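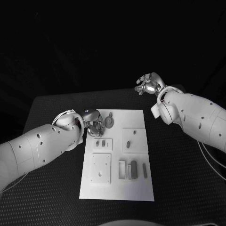

Capítulo 2. Antes de comprar: cómo planificar y presupuestar su puesto de montaje con dos brazos

Guía de puesta en marcha del puesto Ditari, edición del 22/5/26
Texto: Gilberto Valderrama, soporte de instalaciones, Dretport

Si ha llegado hasta aquí saltándose el capítulo 1, no pasa nada, casi todo el mundo lo hace (yo también lo haría). Este capítulo se lee con calma, con un café al lado y con la hoja de presupuesto abierta, y conviene terminarlo antes de firmar ningún pedido. Los brazos se llevan toda la atención de quien decide la compra, y luego resulta que faltan la mesa, los cables o un sitio donde dejar las piezas.

2.1 Medir y elegir el sitio

1. Mida la sala de pared a pared y apunte también las puertas y el ascensor. En nuestro taller de Alcaraz tuvimos que desmontar una puerta para meter la bancada, y fue una mañana entera.

2. Reserve una mesa a la que los dos brazos puedan entrar por lados opuestos y encontrarse en el centro. Pruebe el recorrido con cinta en el suelo, con los codos bien abiertos, que es como más ocupan.

3. Compruebe que la toma eléctrica queda a menos de dos metros y que no comparte línea con un compresor.

4. Deje un pasillo libre por detrás. Le parecerá espacio desperdiciado hasta la primera vez que haya que cambiar una mano.

Nota: la superficie se pide aparte. Recomendamos un tapete oscuro con algo de textura y, encima, una hoja blanca que delimite la zona de trabajo. Las piezas blancas sobre hoja blanca se distinguen peor que las grises, así que si su montaje lleva muchas placas claras, pida también la hoja en azul y haga la prueba con las dos.

2.2 Calcular el presupuesto

5. Empiece por la partida fija. El juego de integración Ditari, con soportes, canaletas y parada de emergencia, cuesta 3.895 euros. Los brazos y las manos van en oferta aparte, según modelo.

6. Añada el juego de piezas de práctica, 209 euros. Trae placas, clavijas, bloques y un disco, y sirve para ensayar el montaje sin gastar material bueno. ¡Pídalo desde el primer día! Hay clientes que lo dejan para más adelante y acaban practicando con piezas de producción, que salen bastante más caras.

7. Sume el mantenimiento anual, 783 euros, que incluye una visita y la revisión de muñecas y dedos. El primer año no está incluido en el precio de compra; lo aviso aquí porque en la oferta aparece en letra bastante pequeña.

8. Guarde una reserva para cables y bridas. Los cables que cuelgan por debajo del antebrazo necesitan holgura para que la muñeca gire, y es mejor comprarlos largos y recogerlos después.

Precaución: no ajuste el presupuesto quitando la parada de emergencia ni su cableado. Sin ella no firmamos la puesta en marcha.

2.3 Elegir las manos

9. Haga una lista de las piezas que va a manipular, ordenadas de la más pequeña a la más grande. Una clavija fina y un bloque grueso piden agarres distintos, y la mano se elige por la clavija.

10. Decida si quiere las dos manos iguales. Dos iguales simplifican los repuestos; si ya tiene una de otro acabado o de otra serie, consúltenos antes de pedir la segunda, porque a veces basta con cambiar el adaptador de muñeca.

11. Pida un dedo de repuesto por mano. Los dedos son lo primero que se golpea contra la mesa.

2.4 Preparar la hoja de trabajo

12. Coloque las piezas separadas, en una cuadrícula sencilla, con las clavijas de pie sobre sus placas y la varilla tumbada. Deje sitio entre una y otra para que los dedos bajen sin empujar a la vecina.

13. Mantenga libre una franja de la hoja, la más cercana al robot, para ir montando allí.

14. Haga una foto de esa disposición y péguela en la pared. Así el turno siguiente la repite igual.

Nota: dos bloques casi pegados son un buen ensayo para más adelante. Durante la primera semana, sepárelos.

2.5 Plazos

15. Cuente 46 días desde la confirmación del pedido hasta la entrega. Si el transporte lo lleva Clamodley, le llamarán la víspera para concretar la hora; tenga a mano el teléfono de quien abre el muelle.

16. Si necesita el puesto en marcha en junio, escríbanos antes de confirmar nada y miramos juntos qué se puede adelantar. El tapete, la hoja y el juego de práctica suelen estar en almacén y se pueden enviar por delante.

Precaución: no conecte los brazos hasta que la bancada esté atornillada y nivelada. El procedimiento completo está en el capítulo 3.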